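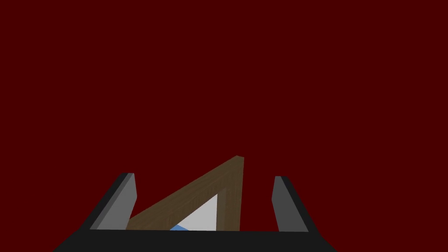

Ticket 900-19: Viven bench micrometer drifting, no repeat on small pins

Status: closed
Opened by: Margus Kazlauskienė, Skorkent inspection room
Handled by: Sigita Žukauskas, Staveck service desk

Problem as reported

Digital bench mic will not hold zero. Set zero on closed anvils, measure a 14 mm pin, back to closed, reads +3 microns. Do it again, +5. Sometimes comes back to zero by itself after lunch. Same pin on the old Luik comparator repeats fine all day. Need this fixed or a loaner, we have pins waiting to ship.

First reply, Sigita

Sorry for the trouble. Few quick ones:
Firmware version? Hold MODE at power up.
Anvils cleaned with what?
On battery or the mains adapter?
Where does it sit, near a door, window, vent?
Is the fault the same with the force lever on low and high?

Margus, 9:40

Firmware 1.14. Anvils wiped with lint free paper and alcohol. Mains adapter. Sits on granite, left end, vent is above but it has always been there. Didn't try the force lever. Will do.

Margus, 10:25

Force on high: drift is smaller, 2 microns. Force on low: worse, 6. Swapped to battery, no change. So not the adapter.

Sigita, 10:50

OK that points at the anvil or the spindle, electronics look less likely. Please do this in order and write down every reading, even the ones that look wrong.

1. Power off, leave 10 minutes, power on. Don't touch the frame with bare hands, use the insulated grip.
2. Close anvils slowly, zero. Open 5 mm, close, read. Ten times. Nothing in between the anvils.
3. Same again with the 14 mm pin, ten times, without re-zeroing.
4. Check the locking screw under the fixed anvil. It should not turn by finger.

Margus, 13:15

Step 2: 0, 0, 0, +1, 0, 0, +1, 0, 0, 0. Good I think.
Step 3: climbs. 0, +1, +1, +2, +2, +3, +3, +4, +4, +4, all vs first reading.
Step 4: screw turns. Easily. About a quarter turn before it bites.

Sigita, 13:30

There it is. Fixed anvil is creeping back under load, empty closes don't push it the same way. Don't just tighten it, the anvil has to be reseated or you will lose parallelism. Kit 101 has the key and the shim washer, did you get one with the instrument?

Margus, 13:50

Found the kit, still sealed. Go ahead.
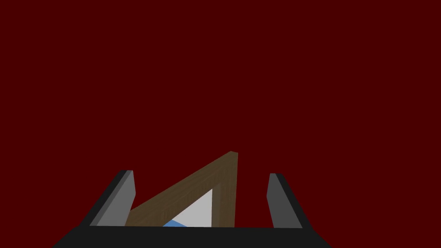 Reseating the fixed anvil

1. Power off. Back the spindle all the way out.
2. Loosen the locking screw two full turns. Do not remove.
3. Slide the anvil out toward the center. Wipe the shank and the bore, dry cloth only, no oil.
4. Fit new shim washer, flat side to the frame. Push the anvil home by hand until it stops.
5. Tighten with the key from the kit until the key clicks. One click.
6. Leave the instrument for an hour before zeroing.
7. Check parallelism with the optical flat. More than two bands, stop and send it in.

Margus, 15:45

Done. Old washer was split, one side nearly through. One band on the flat. Pin test ten times: 0, 0, +1, 0, 0, 0, 0, 0, +1, 0. Ran it on low force as well, same thing.

Sigita, 16:00

Very good. Please repeat the pin test tommorow morning before first use, and if it's clean I will close. New washer going out to refill your kit, no charge. Calibration cert is void after reseating, so book it in before you use it for anything with a customer report on it.

Margus, 8:20

Clean. Ten readings, worst is +1. Using the Luik for the shipping pins untill the cert is back. Pickup please, loading dock side, box is labeled.

Sigita, 8:35

Pickup booked. Closing. Cause: split shim washer, loose fixed anvil. Reopen under the same number if it comes back.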